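Course handout 4: Reading a robot demonstration
Notes to go with the Destau visit

Revised 11 Jan 2022

Most of you will have been to an open day before and come home with a tote bag and a good feeling. The visit to Destau is part of the course, so I want more than the good feeling. These notes say what to look at, what to ask, and how to write it up. Read them before we get on the bus and bring them with you, along with something to write on. Phones run out.

1. What a demonstration is

A demonstration is a performance put on by people who have already decided what you should think at the end of it. I don't mean they are dishonest. The staff at Destau have always been decent to my students, and they answer more questions than most. But they choose the task, the objects, the starting position, the lighting and the moment when the visitors walk in. Every one of those choices makes the robot's job easier or harder, and I have never yet seen a host choose harder.

So your first job at each station is to write down what has been fixed in advance. Do this before anything moves. Once the arms start up you will watch the arms, and so will I.

2. The chess station

This is the one people remember. Two arms, one board, a full set of pieces, and a crowd that goes quiet. Chess has a reputation as a hard game for clever people, and some of that reputation rubs off on whatever is moving the pieces. Keep the two things apart in your notes. Deciding on a move is one problem and it has been handled very well by ordinary computers for a long time. Picking up a small piece from among its neighbors and putting it down upright on the correct square is another problem. Only the second one needs a robot at all.
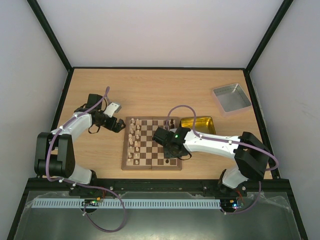

Ask which of the two you are being shown. Ask whether the moves are being worked out on the spot, replayed from a recording, or steered by a person. All three can look the same from where you stand. If a person is steering, that is a perfectly respectable thing to demonstrate, but the skill you are admiring belongs to the person, and your report has to say so.

Questions I would like at least one of you to ask here:

What happens if the board is turned a little before the start?
Who puts the pieces back between runs, and how long does that take?
When a piece is knocked over, does the system know?
Has it been tried with a different chess set?
Does the second arm do something the first could not do alone?

The last one gets awkward answers. Two arms look more impressive than one and sometimes that is the whole argument. Sometimes there is a good reason, such as reach, or holding with one while working with the other. Find out.

3. Numbers you will hear

On the last visit we were told the success rate was 90 percent. It was said warmly and people nodded. A student from the Hustari group asked what it was a percentage of, and it came from 30 attempts. That means three failures. Three failures out of 30 could easily have been one, or six, on another afternoon. We also learned that an attempt counted as a success if the piece ended up anywhere on the right square, including leaning against its neighbor.

None of this makes the number false. It makes it small. When you hear a rate, write down four things next to it: how many attempts, what counted as success, who decided, and whether anyone stepped in. If you can't fill in all four, leave the blanks in your report as blanks. Please don't fill them with something polite.

Work out, too, what the rate would mean over a whole task. Say a game takes 42 moves by the arms, each with a nine in ten chance of going right. The chance of getting through the game with no mistake is a little over one percent. (This treats every move as equally hard and separate from the others, which is crude. Captures take more handling than plain moves. Do the sum anyway.)

4. Looking closely at the grip

If they let you near a monitor with the view from the wrist, go and stand there for a while. From the visitor side you get sweeping arms. From the wrist you see how little room there is between a piece and the ones beside it, and how much a tall piece can hide a short one.
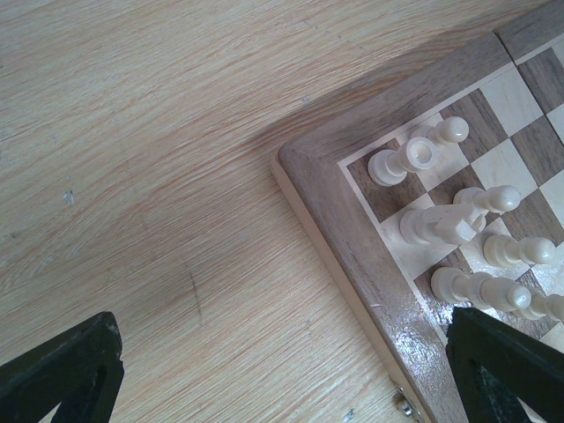 Gripping is where I would put most of your attention. A pawn is round on top and the fingers have to meet it squarely. A knight is a different shape altogether, and a grip that suits the pawn may not suit it. Note which pieces are picked up during the run you see, and which never are. If you see only pawns move, then what you have evidence for is pawns.

Watch the release as well. Plenty of systems pick up nicely and then drop the thing from a finger's width too high. Visitors have usually stopped looking by then.

5. The afternoon talk

There will be slides from Harms, who sell arm systems to small workshops, and I expect the Tondorus video again. It was shown last March and drew applause. Look in the corner for a mark saying the film has been sped up. If there isn't one, watch something whose speed you know, like a person walking past. And ask how much was filmed for the part that got shown.

Somebody will say that chess today means packing, sorting or assembly tomorrow. Maybe. I have been hearing "tomorrow" for a good many years. A board has marked squares and a known number of pieces that stay where they are put – a packing bench has none of that. The person making the claim should be able to tell you what has to change in between.

6. Your report

Around 200 words per station, no more. Use these headings:

What was fixed in advance
What I saw happen
What I was told
What I would need to see before believing the rest

Keep the second and third strictly apart. Last time a third of the reports put things under "saw" that came from the printed leaflet, and I marked them down for it.

You are allowed to be impressed. I was, a bit, at the chess station. Say what impressed you and how many times you saw it done.

Reports go in the box outside the teaching lab, stapled, with your group name on the first page.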